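Notes on Faltstead, and a word about bond ladders
11/25/18

I promised last time that I'd get back to the Faltstead water bonds, and then four of you wrote in before I'd even sat down, so let's start there.

For anyone new to the list: Faltstead is the little utility district that borrowed to rebuild its treatment plant and then found out the plant cost a good deal more than the borrowing. I own some of the bonds. I bought them at a nice discount and I've been feeling clever and nervous by turns ever since. The district made its last interest payment in full and on the day it was due, but it took the money out of its reserve account to do it, and you can only do that so many times!

The spread over a plain top-rated bond of the same length is now 213 basis points. When I bought, it was 234. So the market likes them a little better than it did, and I'm not sure I agree with the market. A full payment is a full payment, sure, but I'd like to see it come out of water bills next time. The new rates start in March, and the first quarter of collections after that will tell me more than any phone call with the district office (I've had two, both very polite and neither very useful).

Napaporn Srithong wrote to ask whether she should sell hers and move into the Tetteh county road bonds, which pay less but have the sales tax behind them. Napaporn, I can't tell you what to do with your money, and you know I'd be bad at it anyway. What I did with mine was sell a third. I kept the short ones, the ones that come due before the reserve could run dry even if the rate increase flops, and I let the long ones go. If you hold only long ones, I'd at least read the part of the offering document about the reserve fund. It's dull and it's the whole story.

A few of you also asked about commissions. Adent charges me a flat fee per trade, and on a small lot of bonds that fee eats a surprising piece of the first year's interest. I once bought a lot so small that I'd have done better in a savings account until the following spring. Now I wait and buy in one go — fewer trades, and a lot less squinting at confirmations.

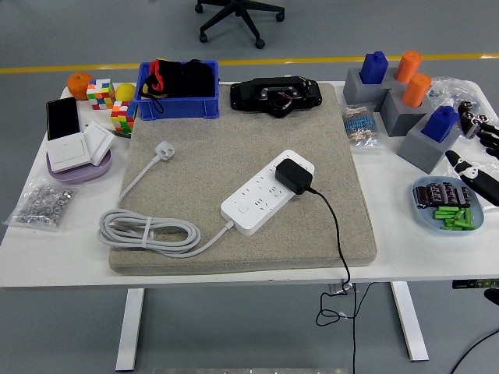

Power strip and adapter on the table.

On to ladders, which I keep getting asked about. Mine is very plain: one rung a year, same dollar amount on each, and when the bottom one matures I buy a new one at the top. I don't try to guess rates. I tried that for two years and kept a little notebook of my guesses, and the notebook is not something I'd care to show you. My one exception is that I leave a rung empty if everything on offer at that length looks overpriced, and I park the cash in a money market fund until something turns up.

Brallov has a hospital issue coming soon, and I've read half of the preliminary statement. Page after page about parking garages so far. The debt coverage looks thinner than I like, but I haven't reached the audited numbers and I'd rather not say more until I have. If any of you have gotten further than me, please write! I answer everything, though it may take me a week or so, and please put the name of the bond in the subject line so I can find you again.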